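Gaketti Home Workshop Guide
Section 4: Putting up the wall board and filling it

Read this section all the way through before you pick up a drill. It takes less time than filling a hole, and we have filled enough of them at Zanitz to speak with feeling.

By now you should have finished Section 3, which means you have a bench that stands level and a wall you have tapped, listened to and formed an opinion about. If the bench still rocks, go back. A wall board above a rocking bench will do nothing except rattle in sympathy.

4.1 What you need

The board and its fixing pack
The spacer strips, which are in the long thin carton people throw away
A drill, with bits to suit your wall
A spirit level
A pencil, and a second pencil for when you put the first one down
Screws and wall plugs (the ones in the pack suit brick and block; see 4.3 for plasterboard)
A second adult for step 6

If the long thin carton has already gone out with the recycling, order part 382 from the spares list. You are in good company.

4.2 Choosing the height

Most boards go up too high. The reason is that people hold the board against the wall while standing with both arms raised, feeling purposeful, and mark it there. Then they spend the next decade reaching over a vice for the pliers.

1. Stand at the bench as you would when working. Shoes on, if you work in shoes.

2. Without leaning, reach forward and touch the wall with a flat hand. Mark the spot.

3. Do the same with your arm up at a comfortable stretch. Mark that too.

4. Everything you use daily should hang between those marks. The board itself may run above and below them.

Note: If two people share the bench, use the shorter person's marks. The taller one will complain for a week and then stop.

Caution: Do not set the bottom edge so low that vice handles or long boards will knock against it. Open the vice fully and swing the handle before you commit to anything.

4.3 Fixing to the wall

5. Look for pipes and cables. Use a detector, and use common sense as well, as neither is fully reliable alone. Cables usually run straight up or straight across from a socket. "Usually" is doing a fair amount of work in that sentence, so turn the power off at the consumer unit before drilling near one.

6. Have your helper hold the board against the wall while you check it with the level. Mark through the corner holes first. Put the board down again before you drill. We mention this on account of a letter.

7. Drill the holes, fit the plugs and screw the spacer strips to the wall. The strips hold the board 10 mm clear of the surface, and that gap is where the backs of the hooks go. A board screwed flat to a wall looks very smart and will not accept a single hook.

8. Fix the board to the strips. Put all the screws in loosely, check the level once more, then tighten from the middle outwards.

9. If you are using two boards, one above the other, join them over a strip so that both edges are supported. Line up the rows of holes across the join before tightening, or any hook that has to straddle it will sit at a slant for ever.

Caution: On plasterboard, screw the strips into the studs. Hollow-wall fixings may be used in between but must not carry the load by themselves. If you can't find the studs, stop here and ask someone who can.

4.4 Laying things out

Now comes the part everybody wants to do first. There is a school of thought which says each tool should have its outline painted on the board, so that a missing one leaves an accusing shape behind. We take no side, beyond pointing out that the outlines outlast the tools, and you may end up with a very neat silhouette of a spanner you lost in June.

10. Lay everything out on the floor in front of the bench before hanging any of it. Move things about until you are bored.

11. Hang the heavy tools first, low down and close to a spacer strip.

12. Hang cutting tools with the points or blades downward, closed where they close. Keep them away from the spot where your other hand goes when you reach.

13. Put tall thin things in a cup. Cups take up less wall than a row of hooks, and you can see what you are choosing.

14. Leave some hooks free. You will buy something else. You know you will. 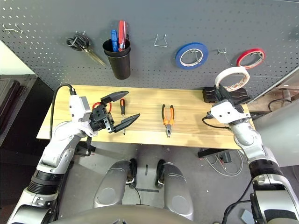
Mattes Lammers wrote to us after the last edition to argue with step 14. In his view a free hook is an invitation, and within a month it will be holding a dog lead, a carrier bag and somebody's hat; he leaves no hook up that hasn't got a tool on it and keeps the spares in a tin. He adds that he has been doing it this way since he put up his first board and sees no cause to stop for a manual.

We have thought about this and are leaving step 14 as it stands. Readers who live with other people may prefer the tin.

15. Work at the bench for two weeks before you make anything permanent. Some tools will migrate to the end nearest the door and refuse to leave. Let them. They know where they are used.

16. When the layout has settled, fit the locking clips (see 4.5).

4.5 Hooks that come out with the tool

Every hook on every board made since the idea was first sold has at some point come away in its owner's hand. The Flatirby clips in the fixing pack are there to prevent it. They are small, they are springy, and if you drop one on a concrete floor it will be found by whoever moves house after you.

17. Push the hook fully home, so that its upper leg sits behind the board and its lower leg is seated in its own hole.

18. Place the clip over the lower part of the hook, with the flat side to the board.

19. Press until it clicks. If it doesn't click, the hook isn't home. Pressing harder will not persuade it.

20. Tug the hook straight towards you. Some movement is normal. Departure is not.

Note: Clips fit single hooks only. Double hooks and cup holders are screwed, using the short screws in the small bag. The long screws in the large bag are for the wall, and will go straight through the board and into whatever you have behind it.

4.6 Weight

A full-size board on brick, fixed as described, will carry 80 kg spread evenly. The important word is "evenly". The same board with one anvil on one hook is a different matter, and we'd rather not receive the photographs.

No single hook should hold more than you can lift comfortably with one hand. If you have to think about whether you can, put it on a shelf. Power tools with batteries fitted should also go on a shelf, or in the Odukoya cradle if you have bought one (fitting instructions are in Section 7, along with an apology for the diagram in the first printing).

Caution: Never hang anything heavy above head height, however good it looks there.

4.7 Looking after it

Once a year, go along the board and tug each hook as in step 20. Tighten the corner screws if they need it, and stop when they are snug. Overtightening crushes the edge of the hole and the screw will then turn cheerfully for the rest of its life.

Dust settles in the holes. A soft brush shifts it. A vacuum cleaner shifts it too, and with it any clip you hadn't pressed home at step 19, so do consider which lesson you would like to learn.

Wipe marks off with a barely damp cloth. Don't soak the board, and keep solvents well away from it. If you keep the workshop unheated, look behind the board at the end of winter for signs of damp on the wall, using a torch from the side.

4.8 If something is wrong

The board bows in the middle: a spacer strip is missing or has worked loose. Refit it before hanging anything else.

Hooks won't go in at one end: the board is touching the wall. Old walls bulge. Pack out the strips with thin card or offcuts until the gap is even.

The holes don't line up across two boards: slacken both, slide the lower one along and retighten. If they still won't meet, check that both boards came from the same pack. We changed the hole spacing once and have been hearing about it ever since.

Everything is level but looks crooked: your ceiling isn't level. Trust the tool or trust your eye, but pick one before you drill again.

You have finished and there are screws left over: count the clips as well, and compare both with the list inside the carton lid. Spare wall screws are supplied on purpose. Spare strip screws are not, and you should find out where they were meant to go.

Parts mentioned in this section can be ordered from Zanitz by quoting the number on the carton. For replacement clips, ask for 2,566, and ask for more than you think you need.

Next: Section 5, Lighting the bench without working in your own shadow.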